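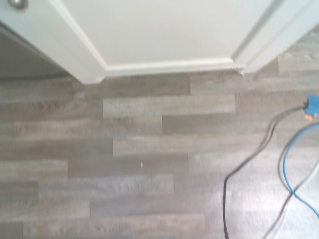

Foro > Cocina y encimeras > Aceite o barniz para encimera de madera maciza

Publicado el 6 de mayo de 2024
5 respuestas · 689 visitas · Compartido 2 veces

tabla_y_lima
Buenas. Vamos a cambiar la encimera vieja de la cocina, que es de aglomerado y está hinchada alrededor del fregadero. Queremos poner madera maciza de listones y las dudas son con el acabado. En la tienda me dicen aceite, mi cuñado dice barniz al agua y el montador dice que le da igual mientras selle bien los cantos. La cocina tiene forma de L, con el fregadero en el lado corto y las placas en el largo. Cocinamos todos los días y hay dos niños. Presupuesto para la madera y la mano de obra: 2340 euros, y de ahí no me quiero mover. ¿Qué haríais?

nogalina
Aceite. Llevo años con haya aceitada y cuando sale una mancha lijo esa zona con grano 180, luego 240, y vuelvo a dar aceite solo ahí. Con barniz eso no se puede hacer, hay que lijar la pieza entera o se nota el parche. Las primeras semanas sí hay que ser constante: una mano fina, esperar un cuarto de hora, retirar todo lo que sobra con un trapo de algodón y dejar secar un día. Tres o cuatro manos así antes de usarla. Después, una cada pocos meses.
Y cuidado con los trapos empapados, que se extienden al aire libre para secar. Hechos una bola pueden arder solos.

Montri Wattanapong
No estoy de acuerdo con lo del aceite junto al fregadero. Monté cocinas bastante tiempo y las encimeras que me llamaban para cambiar eran casi siempre aceitadas, negras en la junta del grifo. La gente da la primera mano con mucha ilusión y la segunda no la da. Si hay niños y se cocina a diario, yo pondría barniz de poliuretano al agua, mate, en las dos caras y en todos los cantos, incluido el hueco del fregadero, que es donde se olvida. La cara de abajo también, porque si se sella solo la de arriba la tabla se comba.
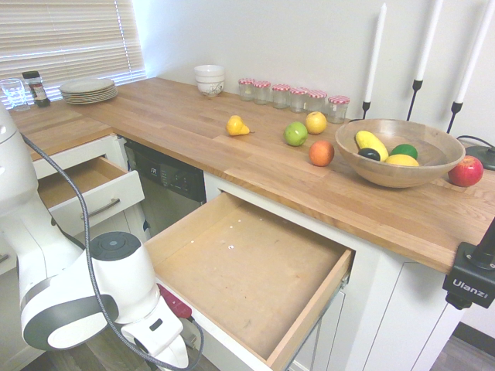 Encimera de listones claros en L, con muebles blancos debajo.

nogalina
Lo de la cara de abajo lo firmo, eso vale para aceite y para barniz. Lo otro no. Una junta negra es silicona mal puesta o un grifo que gotea, y el barniz tampoco lo aguanta: entra agua por una raya y se levanta en escamas. He visto las dos cosas y la escama es peor de arreglar.

rebeca_turia
Yo tengo una solución intermedia, aceite duro con cera. Usé el Vuten mate, dos manos con rodillo de pelo corto. Aguanta el agua mejor que el aceite de linaza y se repara por zonas, aunque hay que lijar un poco más. Pega: el bote pequeño no me llegó y el segundo salió con un tono algo distinto. Comprad todo del mismo lote.
Otra cosa que no se ha dicho, los anclajes. La madera se mueve a lo ancho con la humedad. Si el montador atornilla fijo a los muebles, se raja. Tienen que ser agujeros alargados o escuadras con corredera. Y de paso revisa el interior de los cajones. En los míos el fondo estaba sin tratar y con la primera botella de aceite volcada quedó un cerco que ahí sigue. 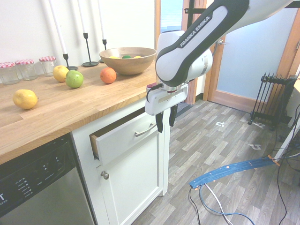 Tarros de cristal con tapa de cuadros rojos y blancos, al fondo de la encimera.

tabla_y_lima
Gracias a todos. Pregunté por los anclajes y el montador pensaba atornillar directo, así que eso ya ha servido. De momento me inclino por el aceite duro en toda la pieza. Barnizar solo el tramo del fregadero lo descarto, se vería el cambio de brillo en la esquina. La madera llega en junio y la quiero tener unos días tumbada dentro de casa antes de cortar nada. El roble de Hundness se me iba más de 200 euros por encima del haya, así que será haya.

Montri Wattanapong
Haya junto a un fregadero y con aceite. Bueno, es tu cocina. Por lo menos pon el grifo con junta nueva y un cordón de silicona neutra por debajo del aro, y sécalo por la noche.

Me gusta (5) · Responder · Compartir

Temas relacionados
Cómo unir dos tramos de encimera en esquina sin que se abra la junta
Quitar cercos de agua en madera aceitada
¿Lijadora orbital Turna o lijar a mano?
Bisagras Sukprasert que no cierran del todo
Silicona neutra o ácida para fregadero bajo encimera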